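The Living Room Laundry
By Lorraine Bainbridge

In February the sun reaches the front half of Hinata Okabe's living room in the morning, and that is where the laundry goes. She has lived in Banness for most of her adult life, has never owned a dryer, and says she doesn't want one. The washer runs before breakfast. By nine, the room with the sofa and the television is also a drying room, and it stays that way until supper.

Plenty of households on Fairclough Street work like this. The houses are narrow, the yards are shaded, and winter mornings are damp. A rack indoors on a tile floor is the practical answer. Tile doesn't mind a drip, and it's easy to slide a rack across it when the light moves.

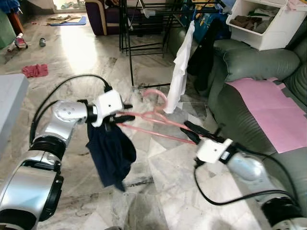 Okabe puts shirts and jackets on hangers before they go up. A hanger takes less rail than a garment laid flat, and the shoulders keep their shape. She buys plastic ones from Brelosgate, the housewares store near the bus station, where a bundle costs 2 dollars. Wire hangers leave rust marks, she says, and wooden ones are too thick to fit close together. Towels go straight over the bars.

Her rack is a Fimell, a plain metal model that has been sold locally for years. The shop lists it at 44 dollars, and it stands 108 centimeters high at the lower setting. The corner connectors are plastic and they do wear out. Okabe has replaced one. The rest of the rack is as it was when she carried it home.

The basket matters nearly as much. She used to leave it on the floor and bend for every sock, until her back complained. Now it goes on whatever seat is closest, and in a house with children the closest seat is often a small one.

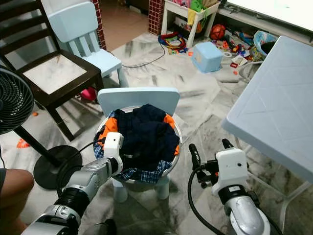 A full basket, raised to working height on a child's chair.

She sorts as she goes. Heavy things come out first and get the outer rails, where the air moves best. Thin shirts can go in the middle. Socks wait until the end and fill the gaps. A load takes her 20 minutes if the children are at school and a good deal longer if they are home.

The fan is for gray days. She runs it on low, pointed past the rack so the air keeps moving through the room. Opening the door to the back helps more, she says, but only when it's dry outside.
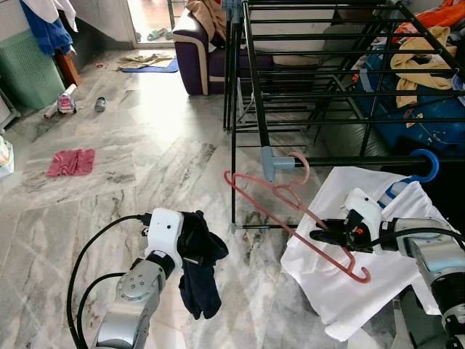 The slow dryers

Every household has a garment that holds up the whole rack. Jeans are bad. Fleece varies - a thin one can be ready by lunch, while a thick one with a hood stays damp at the seams long after the rest feels fine. Okabe checks the cuffs, the waistband and the place where the hood joins the neck. If any of those feel cool, it goes back up.

She turns hooded tops once, around midday, and pulls the hood away from the back so the two layers don't sit against each other.

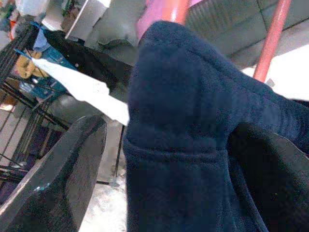
Folding happens in the late afternoon on the sofa. Each person has a pile, and the piles go upstairs in storage bins. Anything that misses the trip spends the night downstairs. Okabe used to mind that. With 224 loads in last year's notebook (she writes them down to keep track of the detergent), she has stopped worrying about a bin left out until morning.

The rack itself folds flat, though in February it rarely gets the chance. There is usually another load in the washer by the time the last towel comes off.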